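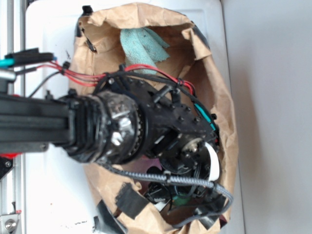 Gripper over the open paper bag, bag-picking station.

Operations > Equipment Review > Minutes > November
3 min read

Minutes, equipment review meeting, Hovdale site
Start 2:10 p.m. Previous minutes accepted with one correction: the Setis quote excludes freight.

1. Maruyama arm package, trial status
The bag-picking trial stands at 1,825 logged attempts out of the 2,347 planned. Remaining attempts will use paper bags only. Plastic totes move to the next round.

Cable routing was discussed. The wiring runs on the outside of the arm and is held with zip ties at the gripper. Pliritz offers a sleeve kit at 400 per arm. The meeting asked for the bend radius at the wrist before any order is placed.

Wear on the joint housing covering was noted. The supplier is to state whether the covering is a service item and at what interval it should be replaced.

2. Bags
Torn bags may be taped and reused as long as the opening stays clear. The log sheet needs a column for bag condition. Towels remain on the item list.

3. Service plan
Two quotes received. Setis: 1,390 per year, parts not included. Maruyama: price pending, parts included except finger pads. No decision until both are on the same terms.

4. Actions
- Request bend radius from Pliritz. Owner: engineering.
- Add bag condition column. Owner: test desk.
- Obtain written Maruyama price. Owner: purchasing.
- Confirm whether finger pads can be bought singly. Owner: purchasing.

Item 5 (floor space) carried over. Closed 2:55 p.m.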